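I have been in a book club for over 400 weeks and would like to report that we have finished very few books.

A thread on how a reading group works, for anyone who was about to start one. Get a drink first.

The club is called Semgate, after the street where it first met. We left Semgate after two meetings. We kept the name because Pui-shan Sin had already set up the group chat and didn't know how to change it. She still doesn't.

There are five of us. Me, Pui-shan, Dayana Cuervo, Man-lok Hsu and Jonalyn Dalisay. There was a sixth, who left during a Russian novel and sends us a card at New Year's with no message in it.

Picking a book takes longer than reading one. Each of us gets a veto. A veto can be used once a season, and a season has never been defined, so Man-lok is currently on what he calls late winter. It's July.

Things that have been vetoed: anything with a map in the front (Dayana). Anything with "Daughter" or "Wife" in the title (Jonalyn). Anything that has been made into a show one of us is in the middle of watching (me, and I stand by it).

The page limit is 290. We got there by arguing. Pui-shan wanted 400, Man-lok wanted "something you can hold up in the bath," and 290 was the length of the book I had with me that night.

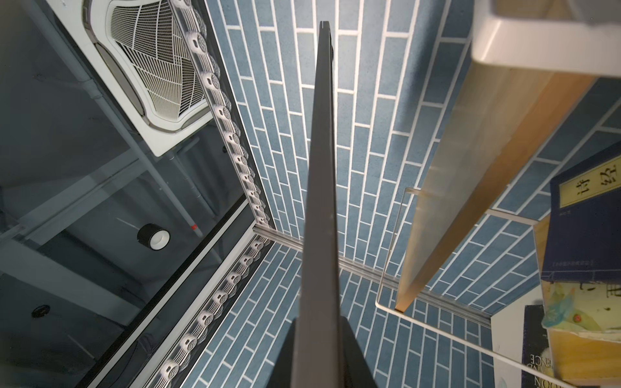 The limit has one exception, which is that Dayana once got us to agree to a novel of 1447 pages by describing it as "really more of a series of short novels."

It was not. We gave it a whole spring. I can tell you a great deal about the first wedding and nothing about the second, though I'm told there was one.

Jonalyn read the whole thing in nine days and then had to sit quietly through four meetings while the rest of us guessed at who the father was. She's a better person than I am. I'd have cracked by the soup.

Oh yes, there's soup. Whoever hosts makes soup. This was meant to keep things simple, and now there is a soup rivalry that's a lot more developed than our views on the unreliable narrator.

People ask how you choose who hosts. You go around in order, and then someone's sister is visiting, and then it's your turn again.

Anyway, this season's book is The Moon and Sixpence. W.S. Maugham, short, well under the limit, no map. It survived all five vetoes, mainly because Man-lok was asleep.

If you don't know it: a London stockbroker walks out on his wife and children to paint. Everyone assumes there's another woman. There isn't. He just wants to paint, and he's horrible about it for the rest of the book.

The narrator gets sent to Paris to bring him home, and he's so curious about the man that he makes a terrible messenger. I've been that person. I once went to return a friend's casserole dish to her ex and stayed for the game. 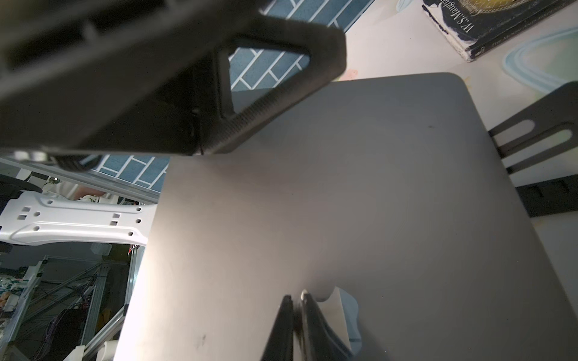 We split right down the middle on Strickland, which is hard to do with five people. Pui-shan says he's a monster and the book knows it. Dayana says he's a monster and the book thinks that's pretty great. Jonalyn and I took one each. Man-lok said he liked the parts in Marseilles.

Then came the question of Dirk Stroeve, the painter who's bad at painting and good at everything else. He feeds Strickland. He nurses him through an illness in his own home. It goes about as badly for him as anything has ever gone for anyone in a novel.

I think about Stroeve more than I think about Strickland. He knows exactly how mediocre his own pictures are, he sells them anyway, and he can spot a genius across a room. That's three separate kinds of pain, and he still asks people if they've eaten.

Jonalyn's theory is that the whole novel is a trick to make you care about the wrong man for the first half. I think that's right, and I've been passing it off as mine since Saturday.

The title never comes up in the text, by the way. You can read the thing twice looking for the sixpence. Pui-shan did, and she was short with all of us for a week.

The usual story is that it came from a review of an earlier Maugham novel, about a hero so busy yearning for the moon that he never saw the sixpence at his feet. So he took a line from a review and put it on the next cover. I respect that a lot.

Where we landed, after two hours and a leek and potato that was frankly underseasoned: you can admire the paintings and not have him over. Dayana wants it noted that she would have him over.

If you've read it, tell me where you come down. I'll bring the best ones to the next meeting and pretend I thought of them.

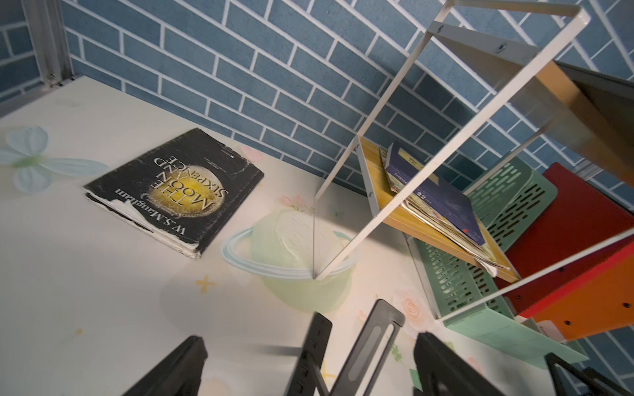
Tsung-han Kong: Team Stroeve, obviously, but I think you're letting the narrator off easy. He visits all these people at the worst moments of their lives and then goes to dinner. By the end I trusted him less than Strickland, who at least tells you to your face that he doesn't care.

OK, that's annoyingly good, and it's going straight to the group. He does go to dinner a lot. I went back and looked, and there's also a fair amount of lunch.

Read it to Pui-shan over the phone. She said "hm," which from her is a standing ovation.

Next up is Dayana's pick. She says it's 427 pages but the type is large. Man-lok has announced that it's now early spring and he has his veto back.

I'm hosting. It's going to be lentil.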